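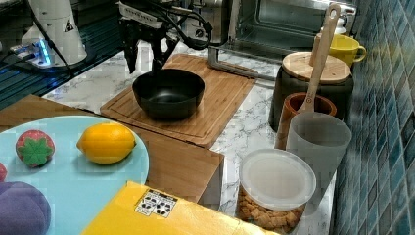
Estrella Cárdenas and Danjuma Etim
Chapter text revised 5/2/25

Chapter 9
Learning from Demonstration on a Kitchen Counter

9.1 The problem

Suppose a robot arm has to pick up a bowl and set it down somewhere else on a counter. An engineer who knows the exact position of the bowl, its shape and the height of the surface under it can write that motion by hand in an afternoon. The program will work as long as those three things stay the same. Move the bowl by the width of a hand, turn the cutting board it stands on, or put a mug in the path of the arm, and the program has to be changed.

Chapters 7 and 8 dealt with this by adding perception. A detector found the object, a pose estimator placed it in the coordinates of the arm, and a planner worked out a path. Each stage had its own model and its own ways of failing. The failures added up. A small error in pose became a missed grasp, and nothing later in the chain could repair it.

This chapter takes up a different method. A person operates the arm and does the task many times. The camera images and the commands sent to the arm are recorded together. A network is then trained to produce the commands directly from the images. The trained network is called a policy, and the simplest way of training it is called behavior cloning. You met the basic idea in Chapter 3 as ordinary supervised learning. What changes now is that the output of the network affects its next input, and most of the chapter is about what follows from that.

9.2 A running case

We will use one study throughout, so that the numbers in later sections can be compared. It was carried out by Sofia Nikolaidis and Adesuwa Akinola at the Lallmont laboratory and is referred to in the literature as the Nevard study, after the name of the data set.

The workspace is a kitchen counter with a cutting board on it and household containers along the wall. The arm carries a two-finger gripper. The main task is to move a piece of cookware onto or off the board. Two views are recorded at every time step: a wide view of the counter, and a close view from a small camera mounted near the gripper. The operator collected 200 demonstrations, and each one was stored with the commands sampled at 15 steps per second.

Between demonstrations the operator changed the layout. Small items such as cups and toy fruit were moved, added or taken away, and the bowl was sometimes replaced with a pan. This matters for what the policy can learn. If the bowl always stands in the middle of the board, a network can get a low training error by ignoring the bowl and reaching for the middle of the board. Training error alone will not reveal this. It shows up only when the board is left empty, or the bowl is placed off center, and the arm reaches for the same spot anyway.

9.3 Why two cameras

The wide view tells the policy where things are in relation to each other. It is less useful at the moment of grasping. Seen from across the counter, a dark gripper above a dark bowl gives little contrast, and the distance between fingertip and rim covers only a few pixels.

The close view has the opposite strengths. It moves with the gripper, so the fingers stay in nearly the same part of the image, and a change in the position of the rim can be read as a change in the position of the hand relative to the object. The cost is that it sees very little else. 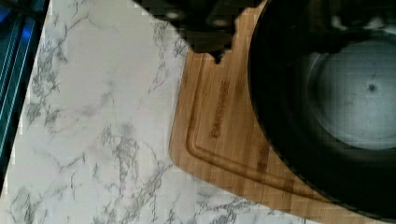

Figure 9.2. Close view with the gripper at the edge of the board. Part of the pan lies outside the field of view.

In a view like Figure 9.2 the policy has to act on an incomplete outline. The curve of the rim is enough to suggest where the rest of the pan lies, but a network trained on one camera has no way to check. With both views as input, success on the held-out layouts rose by 15 percentage points over the close view alone. The gain was largest in the approach phase – once the fingers were at the rim, the wide view added almost nothing.

Notice also the texture of the surfaces. Gray veins on a marble counter and the groove in a board both produce strong edges, and neither has anything to do with the task. Section 9.6 describes how random cropping and color changes during training reduce the influence of such patterns.

9.4 Compounding error

Let the policy make a small mistake at each step. In ordinary supervised learning the mistakes are separate, and the total grows in proportion to the number of test items. In control they are linked. A small mistake moves the gripper to a place slightly off the path the operator took. The image from that place is unlike the training images, so the next mistake tends to be larger. Under the assumptions given in Section 9.5, the expected total cost can grow with the square of the length of the task.

Colin Mapplebeck has proposed a useful exercise for seeing this in practice. Run the trained policy, stop it at a random step, push the gripper around 2 centimeters to one side, and let it continue. A policy trained only on clean demonstrations will often keep the offset all the way down and close its fingers beside the rim. If the operator has included recoveries in the demonstrations – starting from a poor position and correcting it – the same network usually comes back to the path.

Readers with access to an arm should try this before going on to Section 9.5. Those without one can use the recorded layouts in the Nevard set and the simulator described in Appendix C. Record the sideways offset at each step and plot it against time, once for each of the two training sets. Keep the plots, as they will be needed again for the derivation of the bound.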